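# The Table That Was Not There

For most of the month of July, the team at Manolakis believed they had a very good robot. The arm was learning to tidy a home: pick up a thing, carry it, set it down where it belongs. All the learning happened in simulation, in rooms that exist only on a computer. Of 661 test placements in these rooms, the software marked 591 as successful. Everybody was pleased with this number.

Then they tried the same program on the real arm, in a small test apartment on the ground floor of their building. The arm took a toaster, moved it over a glass table and pushed it down. It did not stop at the glass. The table cracked from one corner to the other, and the safety circuit cut the motors.

"I had my hand on the red button, but I was too slow," says So-ying Ho, who was running the test. "The robot was faster than my surprise."

No person was hurt. Ho was standing behind the line on the floor, as the rules of the lab ask. But the company stopped all work with the real arm for five weeks, and it asked an engineer from outside, Dennis Kombo of the safety office Hatis, to find the cause.

## Two heights for one table

Kombo started with the hardware. He checked the brakes, the cables and the force sensor in the wrist, and all of them were in order. Only after that did he ask to see the simulation.

The rooms for training come from a library called Sekitier. Each piece of furniture in it has two shapes. One is the shape that is drawn on the screen. The other is a simple shape which the physics program uses to decide when two things touch. For the glass table, the second shape was placed too low. In simulation an object could sink into the glass before it met any resistance, and the arm had learned that this is normal.

On a wooden table the mistake would be easy to notice, because the lower part of the object disappears. With glass you look through the surface, and the picture remains believable. Kombo watched the recorded runs many times before he saw it -- he admits that he first blamed the lighting.

The success check had the same weakness. It measured whether the object came to rest inside the edges of the table, and it did not measure how hard the arm pushed.

The toaster task is still in the test set. In one of the simulated living rooms, the arm holds the red toaster tilted above the glass, with a small candle glowing on the tabletop beside it. 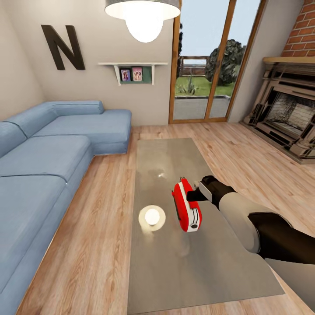

## What they changed

The lab now compares the two shapes of every object before a room may be used for training. The check is done by a small program, Zikilitz, which Ho wrote during the pause. A placement is also counted as failed if the contact force goes over a limit, even when the object lands in the correct place.

On the real arm, the downward speed near any surface was reduced, and the force limit is set in the controller, where the learned program cannot change it. Kombo insisted on this last point. In his report he calls the old arrangement "a driver who also decides what the brake may do."

With the new rules, the success number went down, and some people in the company were not happy to show it to customers. Ho keeps it on the wall of the lab anyway. The test apartment has a new table, also of glass, and she still stands behind the line.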